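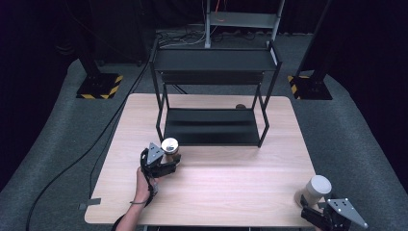 Gripper Finger Creep During Shelf Loading: Fault Report

Project report, Manipulation Lab course
Grethe Ladefoged and Leonardo Bellini

1. Background

Our project was to collect demonstrations of a shelf loading task. A person holds a gripper in each hand, picks up small containers from a table, and places them on a two-tier rack. The recordings are then used to train a policy that does the same job on the two-arm robot, which our group calls Tristwood. We had planned to spend most of July on training. We spent a good part of it on a fault in the left gripper instead, and this report is mainly about that fault.

The grippers are motorized. The operator squeezes a trigger, the motor closes the fingers, and a controller holds them closed at a set current until the trigger is released. Power and data go through one cable per gripper. The control software is a package called Flutix, written by an earlier student group and changed by nearly everyone since.

2. The task

The table has a black metal rack on it with a lower shelf close to the tabletop and an upper shelf that works like a shallow tray. The operator takes a container from the table, lifts it over the front of the shelf, sets it down, and lets go. The objects include a small cylindrical container with a metallic lid and a white cup. The container is the harder of the two for us. It is small for the fingers, and the lid is shiny, so the wrist camera sometimes loses the top edge.

We recorded in blocks of 20 episodes. One person operated and the other watched the log and reset the table between episodes.

3. What went wrong

In the third block the left gripper started to drop things. The fingers closed normally and the lift looked fine, but on the way to the upper shelf the object slid down and fell out. Leonardo was operating and thought he was letting the trigger go by accident. We switched places and the same thing happened to Grethe.

The worst case was episode 401. The container slipped while the gripper was over the rack, and the fingers then snapped shut on nothing. Leonardo's other hand was close to them since he had reached over to catch the container. The tip of one finger pinched the side of his thumb. It left a red mark and did not break the skin. We stopped recording, unplugged both grippers, and told the lab supervisor the same afternoon. An incident form was filled out.

4. Finding the cause

We first suspected the finger pads. We cleaned them and repeated five lifts with each gripper. The right gripper held every time. The left one dropped the container twice, so the pads were not the whole story, if they were part of it.

Next we swapped the cables. With the right-hand cable plugged into the left gripper, we did 30 lifts with no drops. With the left-hand cable on the right gripper, the drops moved to the right side. That made it clear that the cable was at fault and the gripper was okay.

Grethe then held the bad cable at different points and bent it slowly while the fingers were closed on a foam block. Bending it near the connector made the supply voltage dip. When we opened the connector shell, one of the power wires was held by only a few strands. The strain relief clamp had never been tightened. Every time the operator raised an arm, the cable pulled directly on the wire.

The snapping had a second cause, in the software. When the voltage dipped, the motor driver reset. Flutix saw the driver come back, read the trigger as still squeezed, and sent a full-speed close command. It did not check where the fingers were or how long the driver had been gone. We found this by reading the code and then by cutting power on purpose with nothing between the fingers. It closed hard every time we tried it.

5. Changes made

The cable was replaced with a new one from the Parisi spares kit, and the clamp was tightened on both sides. We also added a wrist loop to take up the pull before it reaches the connector.

In Flutix, a driver reset now puts the gripper into a stopped state. The operator has to release the trigger fully and squeeze again before the fingers move, and the first close after a reset runs at reduced speed. The log writes a line for each reset. Before this, resets left no trace at all, and we had been training on episodes with silent dropouts in them - we do not know how many.

The lab rule was changed too. If something falls, let it fall. The second gripper stays on the table or in the other hand, and nobody reaches near closed fingers while the power is on.

6. Effect on the data

We went back through the recordings and threw out the whole third block. For the earlier blocks we had no reset log, so we looked for short gaps in the motor current instead. Episodes with a gap were marked and left out of training. This is a rough filter. A very short dip could fall between two samples and we would miss it.

The policy trained on the filtered set has only been run on Hivness, the simulator. We did not have time to put it on Tristwood.

7. What is left to do

The current limit is still the same for all objects and is probably too high for the white cup. The connector type should be changed to one that locks. The cables also still lie loose on the carpet behind the table, and a cable tray has been ordered but had not arrived when we handed this in.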